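14 comments

I dropped in on the Tinness crew on Thursday to see what they've been doing with Urkgate, their planning software for two-armed robots, and I came away with a craving for a Snickers bar.

The new version (out in March, if all goes well) handles the wrist view differently. Alois Moser, who wrote most of that part, told me the old planner treated clear acrylic like thin air, so a display stand was pretty much invisible to it! Now it builds up a guess from the bright edges and whatever's sitting on the shelves.
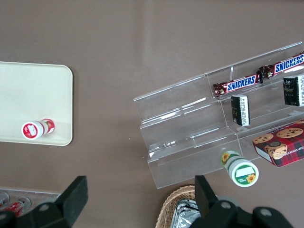

Wrist view over the clear stand, with Snickers on the top tier.

The other big change is how the two arms share a table. Urkgate used to plan one arm, then make the other wait its turn. Now both get planned together, and Alois says that cut the planning time from 21 seconds to six on their grocery layout. I asked if it ever gets stuck and he laughed – yep, mostly around baskets, and they're still working on that.

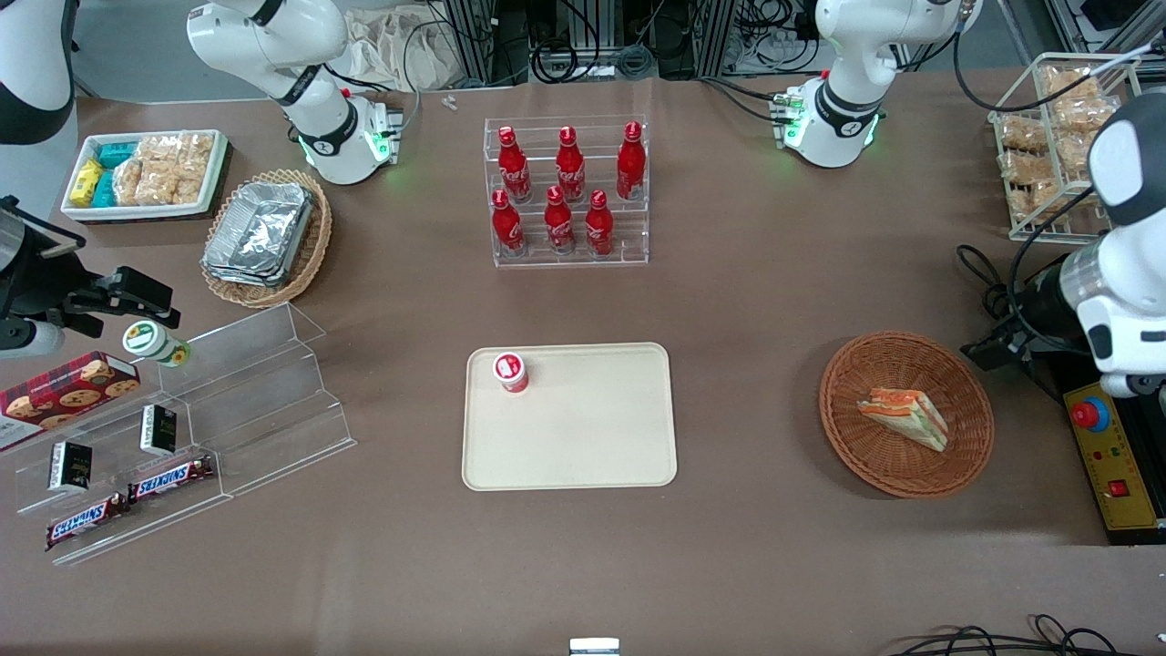 The full layout, with Coke bottles in the rack and an arm on either side.

Emil Reisinger is tidying up the replay tool next, so you'll be able to scrub through a plan and colour each arm's path separately. I'm really looking forward to that one.

Share 16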